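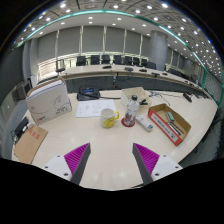
Why is cardboard so strong?

Hello! I'm Nia Rees and I really, really like cardboard. I've got a cupboard at home so full of old boxes that the door won't shut, and my sister says I have a problem. But have you ever squashed a cereal box and then tried to squash a big delivery box? The cereal box gives up straight away. The delivery box puts up a proper fight!

The secret is hiding in the edge. Find a thick box, ask if you can cut a bit off, and look at it sideways. There are two flat sheets of paper with a wiggly one stuck in between. The wiggles are called flutes (like the instrument, but you can't play them, I've tried). Cardboard made this way is called corrugated, and you say it CORR-uh-gay-tid.

Each wiggle is a tiny arch, a bit like the arches under a bridge. When you press down on an arch, the push gets shared out along its sides. One paper arch couldn't hold up much, but a whole row of them, all glued in place, can manage a lot.

The wiggly paper is made by a machine with big rollers that have teeth like giant cogs. Steam makes the paper soft and bendy, the rollers crimp it, and then glue goes on the tips of the wiggles. The glue is usually made from starch, the same stuff you get in potatoes and maize!

Try it yourself

You'll need 3 sheets of paper, 2 mugs the same height and some coins.

Stand the mugs a little way apart and lay one flat sheet across them like a bridge. Put a coin in the middle. Mine sagged and fell in with a plop.

Now fold the second sheet backwards and forwards, like a fan, and lay it across with the folds running from mug to mug. Add your coins one at a time. I got nearly 80 pennies on mine before it went, and they rolled all over the kitchen!

Last of all, fold the third sheet with much fatter folds and have another go. Does it hold more or fewer? Write down both numbers and see if a friend gets the same.

When you've finished, flatten everything and pop it in the recycling. It can be mashed up with water and turned into new paper. Keep one good box back, though. You might need a castle.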